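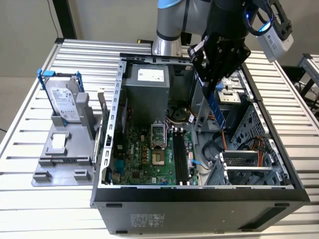

内存插拔这个任务，示教数据要采多少条才够

机器人学习 › 数据采集与标注 › 讨论

楼主 螺丝半圈
发表于 周三 10:12

我们组在做台式机拆装的模仿学习，任务分成几段：取内存、插内存、取硬盘、放硬盘。机箱侧放在铝型材台面上，侧板拆掉，机械臂从上往下进。腕部一个相机，外面再固定一个。硬盘带托架，放在机箱旁边的治具上。

目前手里一共3249条遥操作示教，其中插内存这一段占大头。训练出来的策略，取的动作没什么问题，插的动作经常在最后几毫米出毛病：内存条已经到槽口了，角度偏一点，它就在那里来回蹭，蹭到超时为止。

想问几个问题：
一是插入段还要不要继续堆数据，还是数据本身有问题。
二是失败的示教要不要留。我们现在是全删。
三是线缆怎么处理。电源线有时候会垂到内存槽附近，采集员每次采之前都用手拨开，我怀疑这样采出来的数据太干净了。

采集软件用的是Mollarley，导出格式没有改过。

2楼 灰度测试员
发表于 周三 10:31

先看你的示教是怎么采的。遥操作插内存，人基本靠眼睛，手上没有力反馈的话，最后那一段每个人的做法都不一样。有人先对一头再压另一头，有人直接往下怼。两种混在一起喂给模型，它学出来的就是中间那个哪头都不对的动作。

建议你把插入段单独切出来，按采集员分组看一下末端轨迹。

3楼 螺丝半圈（楼主）
发表于 周三 10:44

回复2楼：采集员有4个，没有规定过先对哪头。我下午分组画一下。

4楼 老机箱
发表于 周三 11:05

三千多条还不够的话，肯定不是数量问题。我们以前做过差不多的，插排针，比内存条还难对，几百条就能跑。

全删失败示教我不同意。失败以后人把它救回来的那一段是最值钱的。你的策略卡在槽口蹭，就是因为它没见过蹭住以后该怎么办。

5楼 bus_error
发表于 周三 11:20

回复4楼：几百条能跑，要看你测试的时候机箱动不动。位置固定死的话，几十条都能跑，换个角度就不行了。楼主没说机箱位置是不是随机的。

另外失败示教也不能一股脑留。救回来的留，没救回来的留着只会教它怎么失败，除非你用的方法本身能利用负样本。

6楼 老机箱
发表于 周三 11:38

回复5楼：我们当时夹具是随机摆的，正负两厘米，带旋转。别默认别人都在固定工位上测。

没救回来的可以截断，截到出错之前那一步，前面的接近动作还是好的。

7楼 bus_error
发表于 周三 11:52

截断我不反对。但是截在哪一帧，谁来标？标注的人自己都说不准是哪一帧开始错的。我们组标过一轮，两个人标同一批，差出去很多，后来就放弃了。

8楼 螺丝半圈（楼主）
发表于 周三 13:40

补充一下情况。
机箱位置有随机，但幅度不大，每采一批挪一次，没有每条都挪。同一批里位置是一样的。
机箱一直是同一台，主板也没换过。
夹爪是两指的，夹内存条的时候让它竖着垂下来，夹的位置靠上，下沿会有一点斜。夹持位置没有严格要求。

9楼 灰度测试员
发表于 周三 13:58

问题可能就在最后一条。夹的位置不固定，内存条在手里的姿态每次不一样，下沿斜多少也不一样。腕部相机能不能看清下沿？如果夹爪自己把下沿挡住了，策略根本不知道条子斜了多少，只能靠外面那个固定相机猜。

你把腕部相机在插入前最后一秒的画面调出来看看，人眼看不出来的东西，模型也别指望。

10楼 螺丝半圈（楼主）
发表于 周三 14:25

看了。不少条里下沿只能看到一小截，有的完全看不到。固定相机倒是能看到，但离得远，缩到训练分辨率以后内存条就剩几个像素宽。

11楼 三号工位
发表于 周三 14:37

我是做采集的，不写代码，说点操作上的。

插内存最累的是对缺口。内存条的防呆缺口方向要对，人坐在遥操作台前面看屏幕，很难看清，我们一般是靠记，拿的时候就记住朝向。如果来料的朝向是固定的，这个没问题；随机的话，采集员会在半空停一下确认。停顿的那几秒要不要剪，你们算法的人最好先说清楚。我们之前就是采完了才说停顿不要，前面的全部返工。

还有，一天采到后面手会飘。同一个人上午和下午的数据，质量不一样。

12楼 bus_error
发表于 周三 14:50

回复11楼：停顿这个很关键。模型见多了停顿，就学会停在半空不动了，我们碰到过，最后是把速度接近零的帧按比例抽掉。

13楼 老机箱
发表于 周三 15:02

回复12楼：抽帧要小心，插到底那一下速度也接近零，一起抽掉就没有压紧的动作了。按阶段抽，别全局抽。

14楼 半路出家
发表于 周三 15:16

问个外行问题，内存槽的卡扣是谁打开的？如果卡扣没开，插什么姿势都进不去吧。

15楼 螺丝半圈（楼主）
发表于 周三 15:30

回复14楼：卡扣是采集前人手打开的，不在任务里。以后可能会加进去，现在先不考虑。

回复11楼：朝向目前是固定的。停顿没有剪过，也没有跟采集员交代过，这个是我的疏忽。

16楼 Clendance用户
发表于 周三 15:48

线缆的问题没人回，我说一下。不要每次都拨开。定个比例，比如一部分保持干净，一部分让线自然垂着，只要不挡住槽口就行。真正压在槽上面的情况单独算一个任务，先拨线再插，别和普通插入混在一起采。

我们用Clendance管数据，每条都打了线缆状态的标签，训练的时候可以按标签调比例。Mollarley应该也能加自定义字段，你找一下。

17楼 老机箱
发表于 周三 16:03

回复16楼：标签太细了采集员不会认真填的。我见过一批数据，线缆状态那一栏全是默认值。

18楼 三号工位
发表于 周三 16:11

回复17楼：栏目少就会填。一次让填十几项，谁都是一路回车。

19楼 螺丝半圈（楼主）
发表于 周三 19:20

分组结果出来了。4个人里有两个是先对一头再压，一个是平着往下，还有一个两种都用，看不出规律。

先对一头的两个人，对的还不是同一头。

20楼 灰度测试员
发表于 周三 19:34

那就是了。先挑一种做法，只用这一种的数据训一版，别的都不改，看插入成功率。数据少了反而变好的话，后面怎么采就清楚了。

21楼 bus_error
发表于 周三 19:41

同意20楼先做这个对比，但不要同时改夹持位置和抽帧，不然最后不知道是哪个起的作用。

22楼 螺丝半圈（楼主）
发表于 周三 19:55

筛了一下，做法一致、没有长停顿、腕部相机能看到下沿的，只剩107条。如果只按做法筛，不管另外两条，还有不少。今晚先用只按做法筛的那一份训，107条的那份另外跑一个小模型看看。

23楼 老机箱
发表于 周三 20:08

107条那份我赌它比你全量的好。

24楼 bus_error
发表于 周三 20:15

我赌不会。位置覆盖肯定不够，你们一批才挪一次，107条里可能就几个机箱位置。

25楼 螺丝半圈（楼主）
发表于 周四 09:50

先报结果，同样的测试位置，每个测试都跑了同样的轮数。
全量：老样子，蹭。
只按做法筛：明显好，大部分能进去，失败的基本都是条子在手里斜得厉害的。
107条：机箱在见过的位置附近很稳，挪开一点就找不到槽，停在上面。

26楼 bus_error
发表于 周四 10:02

和我说的差不多。

27楼 老机箱
发表于 周四 10:06

见过的位置附近很稳，说明数据质量是对的，缺的是位置。我那句话收回一半。

28楼 螺丝半圈（楼主）
发表于 周四 10:30

接下来的采集规则先这么定，大家看看有没有漏的：
插入统一先对靠电源那一头，再压另一头。
夹持位置统一夹中间偏上，下沿在腕部相机里看不到就重夹，重夹的过程保留。
每3条挪一次机箱，带旋转。
插歪了能救就救，救回来的保留并打标签，救不回来的先单独存着，不进训练。
线缆按16楼说的分比例，标签只填一栏。

29楼 三号工位
发表于 周四 10:44

每3条挪一次机箱，产量要掉一截，排期的时候算进去。还有挪完以后谁检查线有没有压到槽上，写清楚是采集员还是现场的人。

30楼 螺丝半圈（楼主）
发表于 周四 10:52

采集员自己检查，我写进规则里。产量按新的重新排，旧的指标作废。硬盘那一段等内存这边采完再开帖问。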